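Chapter 4
Water in the Home

Most households use far more water than the people living in them would guess. When the residents of Walleria were asked to estimate their daily use, most gave a figure of some 50 litres per person. The meters showed more than twice that. This chapter looks at where the water goes, how it is measured and how it leaves the building.

By the end of the chapter you should be able to read a domestic meter, work out the flow rate of a tap, and explain the difference between grey water and foul water. 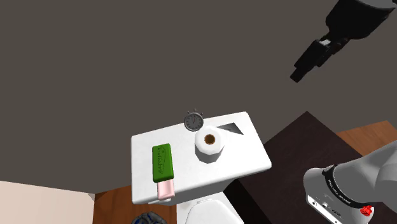

Flow rate is the volume of water that passes a point in a given time. In the home it is usually given in litres per minute. To find it, you need a known volume and a way of timing it. A stopwatch like the one on the toilet tank is quite good enough — a kitchen clock with a second hand will also do. If a tap fills a 5 litre bucket in 60 seconds, its flow rate is 5 litres per minute.

The same method works for a cistern. Turn off every other tap first, then flush and time the refill from the moment the inlet valve opens until it shuts. Divide the volume of the flush by the time taken.

Section 4.1 deals with the supply pipe and the stop valve. Section 4.2 follows Lesego Xaba's survey of older houses in Eltitz, where many of the pipes were shared between neighbours. Waste pipes and traps are left until Section 4.3.

Key terms: flow rate, cistern, inlet valve, grey water, foul water, trap.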